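Sillgate Council sets out revised standards for asylum reception accommodation

For immediate release – June

Sillgate Council has published revised standards for the reception accommodation it runs on behalf of people awaiting a decision on an asylum claim. The standards apply to the existing site at Grinel and to the annexe at Rultis, and replace the interim rules under which both have operated.

Under the revised text, no person under the age of 18 may be housed at either site without a parent or an appointed guardian. Unaccompanied children will be referred to the council's children's services on the day of arrival and placed in foster care or a registered home. The interim rules allowed such placements to be deferred where no bed could be found.

Capacity at Grinel is capped at 80 residents. The cap includes those staying for a single night and may not be raised by officers. Any increase will require a vote of the full council.

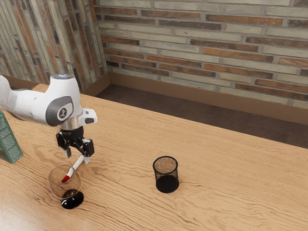 Families with children will be limited to a stay of eight weeks at Grinel, after which the council must offer a self-contained tenancy within the district. Where no tenancy is offered in time, the case will be reported to the next meeting of the housing panel, with the reason recorded in the public minutes. Names and nationalities will be withheld.

The Rultis annexe will continue to take single adults only. Its outer doors will remain unlocked to residents at all hours. Visitors may be received from 9 am, and legal advisers may attend at any time by arrangement.

Inspections of both sites will be carried out under contract by Su, which has no role in running them. Reports will be published in full, except where a passage could identify a resident. The council will reply in writing to each finding.

The standards do not alter the legal status of any resident or the handling of individual claims, which remain matters for central government. Funding is drawn from the existing reception grant – no call is made on the general housing budget.

Copies of the standards are available from the council offices in Sillgate and on request in large print.

Issued by the press office, Sillgate Council

Ends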